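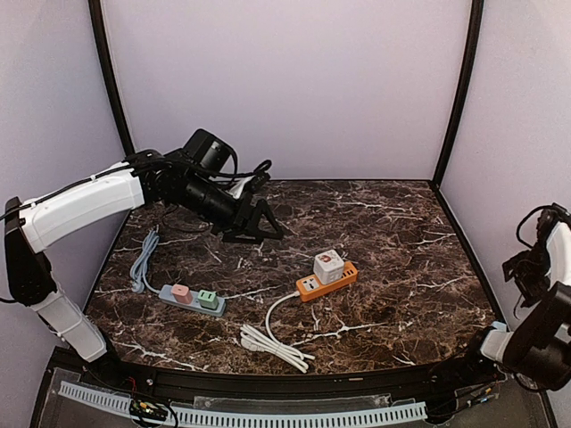
Accueil > Chorale Brisden > Comptes rendus

Rechercher dans le site OK

Réunion du 24 janvier 2022, salle Varghese
16 présents, séance ouverte par Elango Suvarna.

1. Concert de septembre
Quelle joie, l'église de Nostside nous est acquise ! 80 places assises, et une acoustique magnifique pour le Fauré.

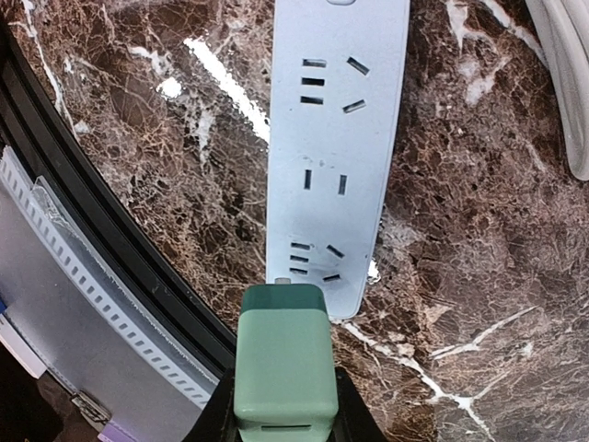 Le programme est adopté à l'unanimité, avec deux chants basques en plus (les altos étaient ravies !).

2. Finances
Solde : 378 euros. Achat de six partitions voté.
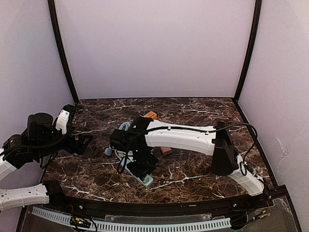
3. Répétitions
Les ténors demandent une séance de pupitre le samedi matin. Accordé, on commence dès que la salle est libre.

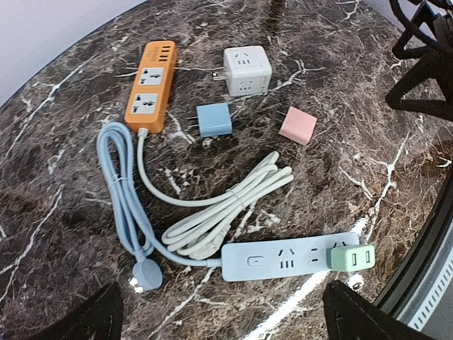 4. Divers
Échange avec le chœur de Brurarex : Elango leur écrit. Belle idée, vivement la suite !

Dernière mise à jour : lundi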